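The Snack Tray on the Bed

March 6, 2021

The guesthouse has four rooms above a former shoe repair shop, and the woman who runs it has done so by herself since her husband took a job out of town. She calls it Juter, after the name that was already painted over the street door when she bought the building. We talked in the kitchen on the ground floor while she folded pillowcases.

I had asked to speak to her about the trays. Guests who stay at Juter find a small tray of wrapped snacks on the bed when they check in, and people who write about the place online mention it more than they mention the rooms.

"I didn't plan it as a thing," she said. "I had a box of crackers and candy left from a trip and I put some out. The couple in that room ate all of it and asked where they could buy more. So I kept doing it."

The snacks come from several places. Some she orders from an importer called Flirus, which sells mixed cartons of Asian candy and crackers to small shops. Others she picks up one bag at a time from the market behind the bus station. She does not make a list before she goes. If she sees a wrapper she has never seen, she buys it.

"I can't read most of them," she said. "I know which ones are salty and which ones are sweet because I've eaten them. If a guest asks me what's inside, I tell them what I remember. If they have an allergy I take the tray away and bring fruit. I ask about that when they book."

Everything on a tray has to be wrapped on its own. She tried a bowl of loose rice crackers in the first year and gave it up. They went soft in a day, and she was picking crumbs out of the bedding for a week afterward.

The trays themselves are plain, with straight, low sides. She bought them from a restaurant supply store, Vastum, that was clearing out old stock. She likes a dark color under the wrappers because the printing stands out, and she likes the low walls because guests can see everything without digging.

She does not arrange the packets. She used to line them up by size, she said, and it looked like an airplane meal. Now she drops them in and moves one or two if something is hidden.

"The one with a face goes in the middle," she said. "If there's a rabbit or a cat or whatever it is, people pick it up first. Grown people, too."

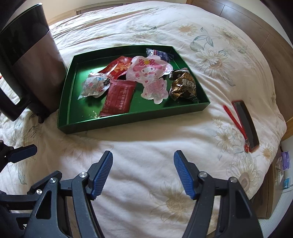

On beds and bedding

The trays go on the bed because the rooms are small. Each one has a bed, a chair and a narrow shelf, and the shelf is usually full by the time a guest has emptied their pockets. She has watched people come in and put everything they own on the duvet – phone, keys, coat, shopping – before they have looked out of the window.

"The bed is the table," she said. "I stopped fighting that."

It did change what she buys. Her first duvet covers were plain white, and she replaced them one after another. She now looks for a pale background with large flowers on it, in beige or gray or a soft blue. A small mark disappears into a pattern like that until laundry day, and the room still looks light. The covers go to a laundry on Živković Street, which charges her by the bag.

She irons the pillowcases herself and leaves the duvet covers alone. "You sit on it once and it's creased," she said. "I smooth it with my hands and I go."

What comes back

Most guests leave one or two packets behind. She throws out anything that has been opened or crushed and gives the rest to her sister's children, who have strong opinions about them. Seaweed is not popular. Anything with strawberry on the label is gone before she has her coat off.

I asked what the trays cost her. She keeps a notebook for this and went to get it from the drawer. Last year she spent 235 euros on snacks, less than in other years, with the rooms empty for much of the spring. She had filled 83 trays.

"It's cheaper than breakfast," she said. "I don't do breakfast. I tell people that when they book, too."

She has thought about adding small cards to explain each snack and decided against it. She would have to write new ones every time a carton came in, and she thinks guests enjoy opening something without knowing. One man left her a page of notes with every packet rated out of ten. She still has it, folded inside the notebook.

The next carton is ordered. She will fill the trays the morning guests arrive, after the beds are made and the floors are done, and she expects to be busy again by September.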